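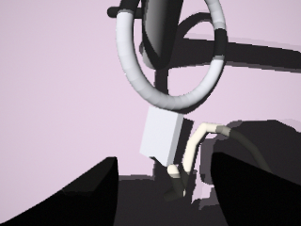 Dendutmont, October

Good morning to everybody on the opening crew, and thank you for reading this all the way down (I know it has grown again). What follows is the Monday walk-through list for the Simel, our swinging ship, with the comments from the last inspection left in so the next pair can see what was noticed and what still wants doing. Please work in the order given. Gates open at 10:00, and the list takes a good ninety minutes if you don't hurry it, so start by 8:15 and bring the thick gloves - the platform rails are bitter at that hour.

BEFORE POWER

1. Main isolator locked off, key on the inspector's belt
OK. The spare key was hanging on the wrong hook again. It belongs on the hook with the yellow tag.

2. Perimeter fence, gates and self-closing hinges
OK with comment. The exit gate by the Bellis carousel closes but needs a little push for the last inch. Hinge greased, and it's better, though I'd still like it looked at before the Halloween weekends.

3. Loading platform, steps and non-slip strips
Needs work. Two strips are lifting on the queue side, third and fourth steps. Taped for now. New strips are on order, so check the tape every morning until they come, please.

4. Support legs, base plates and anchor bolts
OK. All paint witness marks line up. Somebody did a lovely neat job of those marks in the spring and it makes this check so much quicker.

5. Drive tires under the hull
OK. Pressure and tread fine on both. A few wet leaves had gathered in the drive pit and were swept out. Expect more every day from now on, and do take the two minutes to clear them.

SEATS AND RESTRAINTS

6. Lap bars, all rows, both sides
OK with comment. Row 9 on the left latches properly but the release is slow. Tried it a dozen times and it let go every time. Note it again tomorrow, and if it gets any slower, close the row and call maintenance. Don't wait for the afternoon.

7. Seat padding and grab rails
OK. Small tear on the back row, no foam showing. Cosmetic only.

8. Height sign and loose-article bins
OK. The sign had been turned to face the fence, so please look at it from where the guests stand.

POWER ON, NO RIDERS

9. Operator panel lamps and buzzer
OK. One lamp replaced.

10. Emergency stop, operator booth and platform
OK. Both tested from a low swing, and both brought the ship to rest as they should. The Nemunix controller logged each stop with the right time, so the clock trouble we had in the summer does seem to be behind us.

11. Gate interlock
OK. Ship will not start with either gate open. Try each gate separately, and then both together.

12. Test cycles, empty
OK. Three full cycles. There is a faint tick at the top of the swing on the carousel side, same as last week. I stood and listened to it for a good while and I believe it's a trim panel, but I would be very glad of a second pair of ears.

13. Cycle counter
979 at start of inspection, 982 after the three test cycles.

STILL OPEN

Step strips (item 3), on work order 387
Exit gate hinge (item 2)
Row 9 release (item 6), daily watch
Tick at top of swing (item 12), second opinion wanted

Result: ride may open, all rows in use. Sign and time both copies, leave the white one in the booth and walk the yellow one over to the office. There's usually coffee on by then, and you'll have earned a cup.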